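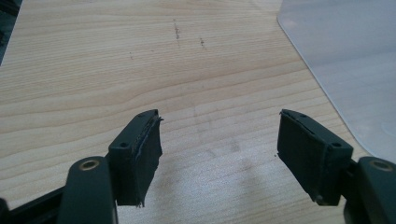
図4-1 ハンドグリッパーの指先と黒いパッド(作業前の点検)

4. 収納ケースを使った片付け作業の準備

4.1 この作業でできること
Hillonハンドグリッパーは、人が両手に持って家事の動きを記録し、その記録をDamusアームに学習させるための器具です。現行版のアームに任せられるのは、軽い小物をつかむ、ケースの縁の近くに置く、といった短い動作です。透明なケースの開け閉めは成功率が安定せず、無人での運転には対応していません。

4.2 点検
1. パッドの縁を指でなぞり、はがれがないか確かめます。
2. ねじの緩みを確かめます。
3. 机の上の不要な物を片付けます。
注意:縁のほつれだけであれば使用できます。接着面が浮いている場合は交換してください(部品番号2371)。

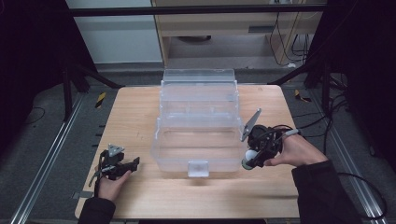
Terside作業室、2020年8月15日

4.3 記録の手順
1. ケースを机の中央付近に置きます。
2. 左右のグリッパーを持ち、ケースの両側で構えます。
3. 記録を開始し、普段の片付けと同じ速さで動かします。1回の記録は60秒以内とします。
4. 動作が終わったら指を開き、机の上で静止させてから記録を止めます。
5. 同じ動作を30回記録します。ケースの向きは毎回少し変えてください。
注記:5月版の手引きでは向きを固定していましたが、本版で改めました。
注意:ケーブルに手首を引かれる場合は、いったん止めて取り回しを直してください。

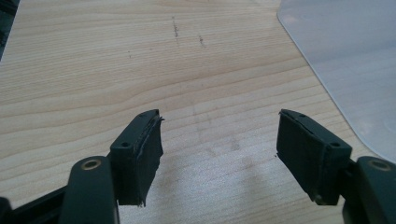 Reisingerの利用者からは、食器や小物を運ぶだけなら助かるものの、ふたの留め具で止まるたびに人が呼ばれるため、家事を任せたという実感はまだない、との声が届いています。留め具を含む作業では、必ず人が立ち会ってください。

4.4 再生の確認
1. アームの速度を「低」に設定します。
2. 空のケースで再生し、指先が縁に当たらないことを確かめます。
3. 小物を一つ入れて、もう一度再生します。

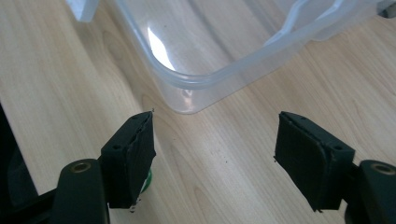 4. 位置がずれる場合は、照明の向きを変えて4.3からやり直します。透明な樹脂は反射によって縁の位置を誤って検出することがあり、記録を増やしても改善しない場合があります。
5. 連続運転は90分ほどで区切り、パッドを再点検します。
警告:再生中はアームの動作範囲に手を入れないでください。停止するときは、本体の停止ボタンを押します。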